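An afternoon with the Drokach arm

Those of you who put your names down in April for the open day at Skisilow will be glad to know it was well worth the wait. It fell on Tue 29 October, and 27 of us went along, with Kusum Chauhan very kindly sorting out the lifts.

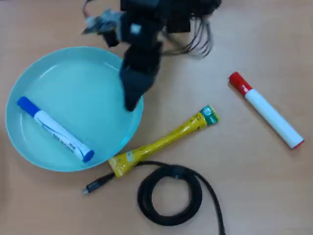 Donal Daly met us at the door and talked us through the programme over tea, which was a good thing as several of us had never stood beside a robot arm and had plenty to ask. He is a patient man! The team want it to cope with the clutter on an ordinary table – marker pens, a plate, a squeeze tube and so on – and that is much harder than it sounds.

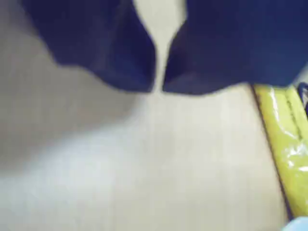
Issue 6
Niall Cairns then took over and explained how the gripper closes on something small, and why shiny wrappers are such a trial to it. Bríd asked about pens and got a very full answer, with a drawing.

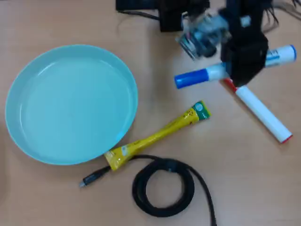
Words: Chelsea Tindall

We were each allowed to suggest where things should go next, and I'm afraid we were rather bossy about it.
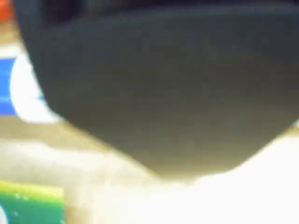 My own favourite part was watching the screen, where you see things from close by the gripper. It is a strange way to look at a table, with the dark bulk of the gripper in front of nearly everything and only a bit of green and yellow showing down in the corner, and I could have stayed with it till teatime. Warm thanks to Donal and Niall, and to Bríd Costello for the flapjacks.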